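Bin picking, February check-in

Monday, February 2, 2026

Opening position over a mixed carton, fingers spread, with nothing between the fingertips:
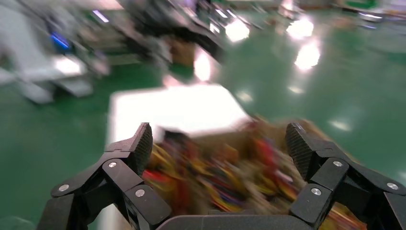
The task

Take one item out of a cardboard box of unsorted goods, put it down somewhere known, repeat. A new hire learns this in a morning. I have been writing about it since July and I still can't give a clean yes to the question readers send me, whether a machine can do it yet.

The arm part is settled. Getting a two-finger gripper over a box is a motion planning exercise and a dull one. Trouble starts in the last 4 inches, when the wrist camera has a heap of overlapping color to sort out and the arm is still moving. Red against yellow is easy. Telling where one red thing stops and the next red thing starts is another matter, and blur from the move makes it worse. Pausing before each grasp helps, at a cost of 12 seconds an item the way Ellis has its cycle set up.

Grip

Textured pads beat smooth ones on anything with a stiff edge. On thin film they hold well and then let go late, so the item hangs off one finger and lands crooked. Zorent sells a softer pad that releases better and wears out sooner. I would take the softer pad and keep spares in a drawer.

Where it stands

My test is 40 picks from a full carton with no human hand in the box. The best run I have logged stopped for help nine times, mostly on double picks. The Prollent software catches doubles by weight, which works until the second item is a very light one.

For a shop floor with someone nearby, that is usable now on the right mix of goods. For a kitchen drawer or a toy bin at home -- no. Follano has a household version planned, and I'll run the same carton through it when I can get time on one. Next post is on suction cups.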